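Trolto Travel Rod, seven months in
12/22/19
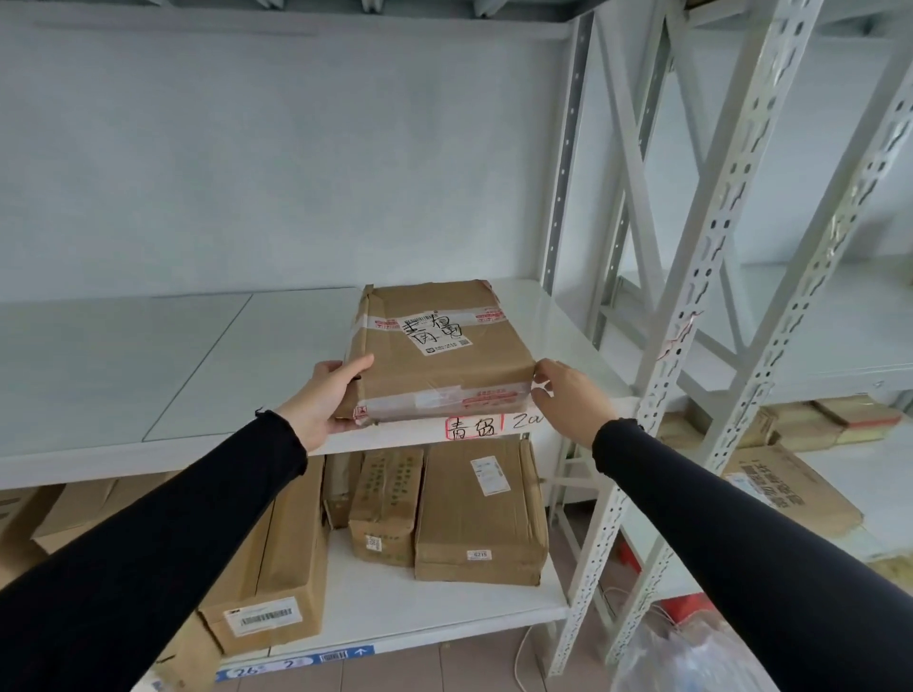

I bought the Trolto because my old rod was a two-piece that had to be argued onto every bus, and the last driver won. The Trolto breaks down into 7 sections and goes anywhere a large umbrella goes. Mine was sent to the guesthouse in Lillanstead, a harbor town with one pier and 23 places to buy ice cream. Parcels get around in all sorts of states, some of them flat brown cardboard with big black marker handwriting right over the shipping label, and a rod tube at least has the sense to be round.

Assembled, it runs to just over 8 feet. The tip is softer than I like. A mackerel feels like news, and a wave feels like a mackerel, so I spent most of July striking at the Atlantic. The cork grip is lovely. The reel seat works loose every hour or so and wants a quarter turn, like a guest who needs his glass topped up.

I paid $96. The Gradimard costs less and is stiffer, but it comes with a case apparently built for a trombone. A Liu reel balances the Trolto nicely if you have one lying around.

Best fish so far: a pollock of modest ambitions, returned. Four stars, minus half for the reel seat.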